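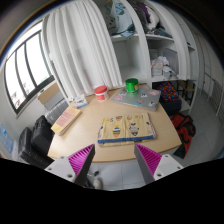
When is season three of Starkaner coming out? There's no date from the channel yet, and after a whole term of looking I wouldn't trust any website that gives you one.

That question is how my project started. I'm a big fan of the show (a family of smugglers running a failing ferry, if you haven't seen it) and I typed it into a search engine in July, the week after the last episode. I got pages and pages of answers and they all disagreed. So when we had to pick a topic for media studies I asked Ms Toma if I could do release date rumours, and she said fine as long as I kept proper records.

What I did

I collected 207 articles that mentioned a third season. Kohei Ogura helped me put them into a spreadsheet with the headline, the date promised and the source, if there was one. We threw out 5 that were copies of each other word for word – same typos and everything! – and then 2 more that were about a board game. That left 200, which made the percentages lovely and easy.

What I found

Only 70 of the 200 named any source at all. The other 130 said things like "fans believe" or "it is expected", or just stated a month as if it was settled. When I followed the links in the 70, most of them went to another article on the list. I drew this out on paper with arrows and it looked like spaghetti.

A lot of the arrows ended up at one post on Posport, a fan forum. Somebody there had written that Prinska, the studio, had booked its water tank again for spring. The post was a guess and said so in the second line. By the time it had been through four or five sites it had become "filming confirmed".

I also handed a short questionnaire round my year group. Keabetswe Van Wyk said she never reads past the headline, and Bogdan Mihăilă told me he had already promised his gran it was back at Easter. Sorry, Bogdan's gran.

Problems

Some articles changed after I'd saved them. One swapped its month twice and kept the same web address, so my spreadsheet only has the version I saw first. I should have taken screenshots from the start. I also only read English pages, and the show is made in Romanian, so I may well have missed better reporting. Farhad Heydari pointed that out in my practice talk and he was right.

Still to do

I wrote to Iordache, the distributor, asking how they announce new seasons. No reply as of 11/26/19. If one comes before the deadline I'll add it as an appendix, along with the spaghetti drawing – redone neatly.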